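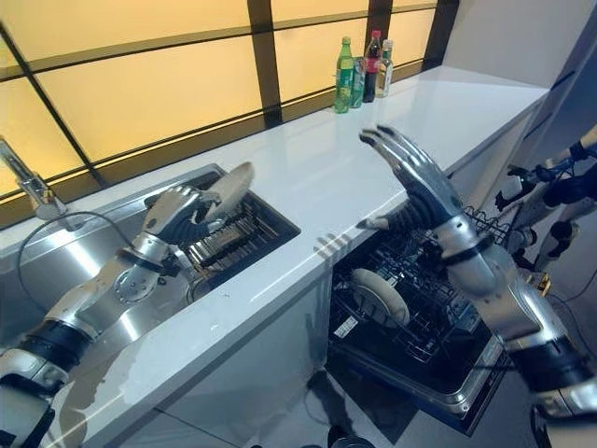
Plates at the sink, dishwasher open.

September
Posted by the author at Livstead

Print this page | E-mail this to a friend

I've had a few messages asking how I do the plates, after I mentioned it in the post about the worktop. It's a dull subject but I do have a way of doing it, so I'll write it down and then I can point people here.

The sink is a deep one with straight sides. I bought it from Tretona when the old one went, and it cost 241 pounds, more than I wanted to spend. The straight sides mean there's room for a wire rack to stand inside the basin. I used to keep a rack on the worktop and there was always a puddle under it. The worktop is white and shiny and shows every mark, so the rack went into the sink and I have left it there.

Plates come off the table, get scraped, and stand on edge in the sink rack until I'm ready to load. I don't stack them flat any more. A flat stack glues itself together with gravy and you end up cleaning the back of each one as well as the front. If there's egg or porridge on them I run the tap over them while they stand there. Otherwise I leave them alone.

The dishwasher is under the counter right beside the sink, and that was the one thing I insisted on when we moved things about. In the last house it was across the room and the floor was never dry. Now the plate goes up out of the sink, over the front edge of the counter and down into the machine.

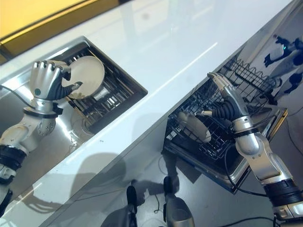 I start at one side of the dishwasher rack and work across, one plate to a slot. I did try putting small plates in the gaps between the big ones and they came out with a grey film on them, so I gave that up. Dinner plates all face the same way. Bowls go in last, wherever they will sit without rocking.

The plates are plain white ones from Ranasinghe. I've had them long enough that the set is down by two, one dropped and one lent out with a pie on it and never seen again. They stand up well in most racks, but the rim is fairly wide, so check the gap between the tines if you are thinking of buying the same.

As for the wash, I use the 40 minute programme on a weekday and the long one after a roast. I've been using Plurkia tablets, which come 86 to the tub. They do the job but the tub is a nuisance to open with wet hands – I've taken to leaving the lid resting on top.

The filter gets a rinse when I remember. The sink rack goes through the machine as well now and then, on its own, and it comes up better than it does with a brush.

I still haven't sorted out the sealant along the back of the worktop. I'll do a separate post on that once I've bought some.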